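4 min read

Plant pathology bench and growth room, walk-through checklist with comments
June 27, 2018
Walked by: Abena Eshun, Obed Adjei
Building: Durel wing, ground floor plus the screenhouse
Key: OK / FIX / N/A. Comments are from us unless initialed.

ENTRY AND SIGNAGE

1. Biosafety sign on door, current contacts. FIX. Still lists the old after-hours number. Ebenezer Opoku has the new one, needs printing.
2. Permit copy posted for infected plant material. OK. Page 2 is faded, readable.
3. Double doors not propped. OK both times we went through. There was a doorstop on the floor behind the inner door. Took it away.
4. Foot mat with disinfectant. FIX. Dry. Refilled while we were there, log sheet had no entry since March.
5. Lab coats stay inside. OK

SCREENHOUSE (insect side)

6. Mesh, all four walls. FIX. Tear near the floor, north wall, about as long as a thumb. Taped for now. Tape is not a repair. Nuanchan to order a patch.
7. Roof seams. OK from the ladder, did not get to the far corner, bench in the way
8. Sticky traps changed and dated. OK. Eleven traps up, all dated. EO: please write the year too.
9. Psyllid cages latched. OK
10. Cage sleeves, elastic still tight. FIX on two. Both on the bottom shelf. Swap before next transfer.
11. Potted seedlings labeled. OK. 459 on the inventory, spot checked some 100 tags and they matched except one tag with the ink washed off. Retagged.
12. Drain covers in place. OK
13. Weeds under benches. FIX. Again.

BENCH AND EXTRACTION ROOM

14. Fume hood face velocity sticker in date. OK
15. Hood sash at working height. FIX. Up all the way, with an open bottle inside. Closed both. Efua spoke to the student.
16. Phenol and chloroform in secondary containment. OK
17. Waste bottles labeled with contents and start date. FIX. One says "waste". Relabeled by Efua Issahaku, who knew what was in it.
18. Heat block, cord and plug. OK
19. Jeletti centrifuge, rotor inspection log. OK up to date. Small scratch on the lid, not on the rotor, noted.
20. UV box interlock. OK, tested, cuts off when lid lifts
21. Gloves in all sizes. FIX. No smalls. People were wearing mediums folded over at the fingertip, please dont.
22. Eyewash, weekly flush. OK. 52 lines on the sheet for the year, none skipped so far.
23. Safety shower path clear. FIX. Tosh boxes stacked under it. Moved to the store room same day.

COLD STORAGE

24. Minus 80 alarm tested. OK. Took a while to sound. Obed thinks the battery is going.
25. Leaf samples double bagged. OK
26. Detection kit enzymes seperate from plant samples. FIX. Both on the top shelf of the Ginis freezer. Anyone running the leaf assay needs a clean shelf or you'll be chasing false positives all month. Enzymes and guide RNA to left hand door, top. Leaf and midrib to the right.
27. No food. OK
28. Ice buildup. FIX, defrost before the fall survey

AUTOCLAVE AND DISPOSAL

29. Infected cuttings autoclaved before leaving the building. OK. Tape changed color on every bag checked.
30. Spore strip result on file. OK, last one March
31. Heat gloves, no holes. FIX. Left one has a hole at the thumb. Thrown out, new pair asked for.
32. Sharps bin under fill line. OK

LINENS AND WIPES

33. Clean cloths kept apart from used. OK
34. Cloths hemmed, no loose threads near cages. OK. Psyllids get caught in threads, and then we lose count.
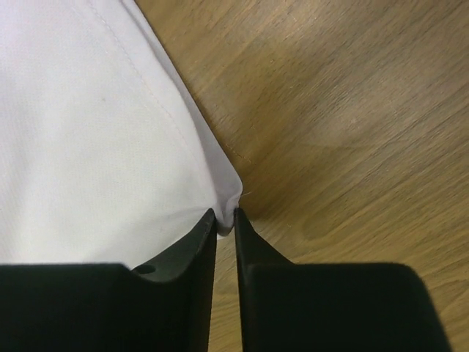 Item 34. White cloth, stitched hem, folded corner.

35. Used cloths bagged before leaving screenhouse. FIX. Bag was there, cloths were next to it.

ELECTRICAL / FIRE

36. Grow light timers off the floor. OK
37. Power strips not chained. FIX. Two strips in a row behind rack C. The rack lights pull close to 2000 watts together, needs its own outlet. Facilities ticket opened by Obed Adjei.
38. Extinguisher tag in date. OK
39. Exit light. OK

OPEN ITEMS

Mesh patch, Nuanchan Meesuk, order this week
Door sign, EO
Freezer shelves, Efua, before the next kit run
Rack C outlet, Obed, waiting on facilities
Small gloves and heat gloves, Abena, orderd
Weeds, whoever waters

Re-check of FIX items only, same two people. Far corner of the roof to be done at the same time, move the bench first.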